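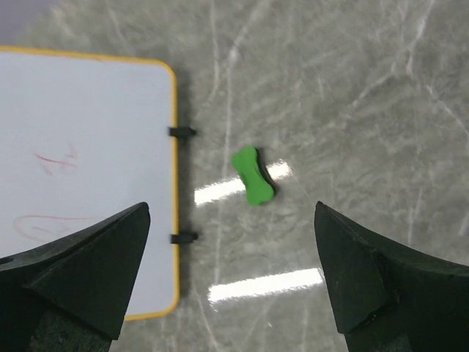
Ticket: Label printer prints blank labels after every 8th label
Site: Dondville stockroom
Status: Solved, kept open until Tuesday

Problem
The label printer next to the packing table prints good labels at first, then one comes out blank, and the red light blinks. We planned the day on the whiteboard as usual and had 52 parcels for Lastow, so it was quite urgent.

What I tried
09:20 – Switched off, waited, switched on again. No change.
09:35 – Cleaned the print head with the cloth from the kit. The print is darker now, but the blank label still comes.
10:10 – Removed the driver from the Indo computer and installed it again. The same result.
10:40 – Printed the test page from the printer itself, without the computer. It also had a blank label, so the computer is not guilty.

Reply from Kaewkla support desk
Please check the label size in the printer menu. If the gap is set wrongly, the printer loses its position little by little and then skips one.

Result
They were right. The gap was set for the old rolls, which we stopped ordering in May. I changed it, ran the calibration and printed 20 labels – all good.

Still open
The red light blinks one time at start. Is this normal after calibration? Please answer here and not by telephone.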